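Kapitel 7
Wenn zwei Arme sich einig werden müssen

Ich fange dieses Kapitel mit einem Geständnis an: Bilderrahmen habe ich jahrelang für eine langweilige Aufgabe gehalten. Rückwand, ein paar kleine Metallteile, fertig. Dann kam im Februar das Projekt Jellport, und ich durfte zusehen, wie ein Regler, der im Kapitel davor noch so souverän Klötze gestapelt hat, an einem Blechläschen verzweifelt (und ich mit ihm!).

Worum geht es also? In Kapitel 6 hatten wir einen Arm, eine Kamera und ein Ziel. Die Strategie sah ein Bild, gab eine Bewegung aus, sah das nächste Bild und so weiter. Jetzt kommt ein zweiter Arm dazu, und plötzlich ist vieles von dem, was vorher ruhig dalag, in Bewegung. Hält der eine Arm das Werkstück, verschiebt sich für den anderen das Ziel. Kommt der eine ins Bild, verdeckt er womöglich genau die Stelle, auf die es ankommt. Das klingt nach einer Kleinigkeit, hat uns aber Wochen gekostet.

Unser Verfahren heißt Hudec, und ihr werdet es auf den nächsten Seiten Stück für Stück nachbauen. Die Grundidee passt auf einen Bierdeckel: Jeder Arm bekommt seine eigene Handgelenkkamera und seine eigene Strategie, und zwischen den beiden läuft ein schmaler Kanal, über den sie sich nur mitteilen, was sie als Nächstes vorhaben. Keine gemeinsame Karte, kein zentraler Planer. Wie schmal der Kanal sein darf, bevor alles auseinanderfällt, ist übrigens die schönste Frage im ganzen Kapitel, finde ich. Wir heben sie uns für Abschnitt 7.4 auf.

Gelernt wird aus Vorführungen. Für den Datensatz Emutia haben wir 2.247 davon aufgenommen, alle mit 2 Armen ferngesteuert, und ja, danach tun einem die Handgelenke weh. Mit dem alten Verfahren Helton, also beiden Armen unter einer gemeinsamen Strategie, kamen wir bei der Rahmenaufgabe auf 61 Prozent gelungene Versuche. Mit Hudec waren es 90. Bevor ihr jetzt jubelt: Die Zahlen gelten für unsere Rahmen auf unseren Tischen, und in Abschnitt 7.5 schauen wir uns ausführlich an, was bei fremden Untergründen passiert. Gemusterte Stoffe sind nämlich fies, weil die Bildmerkmale sich gern am Muster festhalten statt am Werkstück.

Was ihr mitbringen solltet: die Verlustfunktion aus Kapitel 5 und die Handkamera-Kalibrierung aus 6.2. Wer bei der Kalibrierung geschummelt hat, blättert bitte jetzt zurück, ich warte so lange. Und dann nehmt euch einen Moment für Abbildung 7.1 und überlegt, welche Bildbereiche der Strategie wirklich helfen und welche sie nur ablenken. Eure Notizen dazu braucht ihr gleich in der ersten Übung.

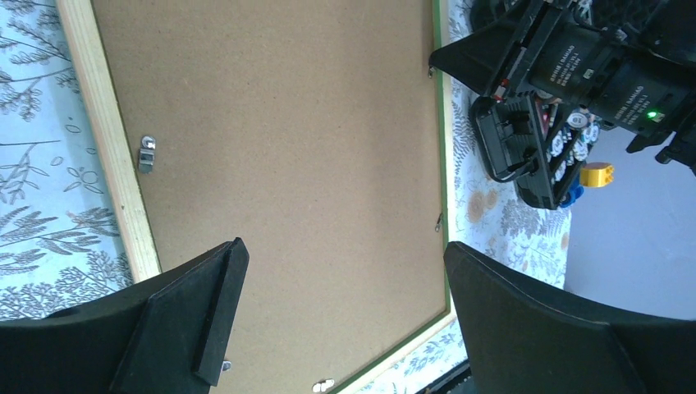 Abb. 7.1: Blick der Handgelenkkamera auf die Rahmenrückwand, oben rechts der zweite Arm.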